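We use cookies to remember your list settings. Accept | Manage preferences

[clonberg-access] Platform lift at the Utby Street building – door timing and the phone line

3 Mar 2026

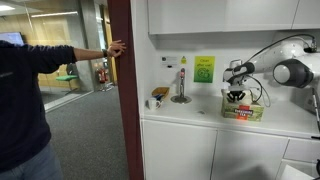
Hello all,

Replying on the list so that the tenants on the second floor get it too. I've kept the earlier message in below and answered it in pieces.

> We've had the quote back from Zodau for the platform lift and it's
> higher than we hoped. Before we go back to them, can anyone who has
> had one installed tell us what ended up costing extra? The drawing
> shows 3 stops and a swing door at each landing.

The lift itself was close to the quoted price in our case. What we paid extra for was nearly all building work. The supplier's price covered the lift, its own shaft and the fitting. It did not cover cutting the floor openings, making good the ceilings, moving a sprinkler pipe on the middle level or running the power supply from the board. Ask Zodau for the page that lists what the client has to provide. Ours was at the back of the quote and the builder hadn't been given a copy.

The power supply was the one that held us up. The electrician had allowed for a circuit that would suit a small kitchen, and the lift needed its own isolator at the top landing. He had to come back, and by then the wall was painted.

> They say the pit can be left out if we accept a small ramp at the
> ground floor. Has anyone done this?

Yes, we did it at Clonberg. The ramp works, but it takes up floor space you might be counting on. A person in a power chair needs somewhere level to stop and press the button before the ramp starts, and the door needs room to swing over it. Mark the whole thing on the floor with tape and have someone try it before you sign. If your slab is thick enough for a shallow pit I'd pay for the pit. We have had two people catch a wheel on the side of the ramp, and we've since added a kerb rail.

> The doors. Manual or powered?

Powered, at every landing. We had manual doors on the top two floors for the first year to save money. They have a closer on them strong enough to latch the door properly, and that made them too heavy for the people the lift was put in for. Retrofitting the openers cost us more than ordering them at the start would have.

Check the hold-open time as well. Ours came set quite short and the door began to close on anyone slow getting over the sill. The technician changed it in a few minutes at the first service, but we could have had it done at handover if we had known to ask. Have someone who uses a walker or a chair at the handover, and don't sign until they've been up and down a few times by themselves.

> The clear opening on the drawing is 900. Is that enough?

It has been for us. Measure it with the door open as far as it will go once it's hung, as the handle and the edge of the door can eat into the opening. Also look at which side the doors are on at each floor. If people go in and out the same side they have to reverse out, and on a small platform that is hard work for some. Ours goes in at the front and out at the back on the upper floors, and I would ask for that again.

> What do you do about the emergency phone now the copper line is gone?

We changed to a mobile unit in December. Two things to know. The first is that reception inside a steel shaft is poor, so the aerial had to go outside it, up near the roof. The second is that the unit has a backup battery with its own replacement date, and it wasn't on the service schedule. I have put it in the building calendar. Press the call button once a month and wait until a person answers. When we first tested ours, the call went to a number that had belonged to the previous monitoring company.

> Any view on the service contract?

We started with the supplier's own contract and moved to Jiang after the warranty ran out. The yearly price was much the same. The difference was call-out time – Jiang has a depot on our side of town and usually gets here the same day. Before you sign with anyone, find out:

- whether the controller can be read by another company's technician, or is locked to the maker
- who holds the keys and codes, and whether you get a set
- whether after-hours release of a trapped person is included or billed
- what counts as misuse, as ours excluded goods carried on the platform

That last one matters if your tenants get deliveries. Ours were putting pallets of copy paper in it until we found the clause. The plate inside gives the rated load, but a heavy load sitting on one edge is a different matter from the same weight spread out.

On noise, it is a screw-driven lift and you can hear it in the rooms beside the shaft. It isn't loud, but the meeting room that shares a wall with ours is now used for storage. If you can choose, put the shaft against the stairs or the washrooms.

Our trip counter read 1,039 at the last service. The technician said that was light use for a building like ours, and the only part replaced so far has been a landing lock on the middle floor.

I can send our handover checklist and the marked-up floor plan to anyone who would like them. Reply to me off the list so it doesn't fill up everyone's mail. The plan is a large file.

Regards,
Building manager, Clonberg

Page last updated 3 weeks ago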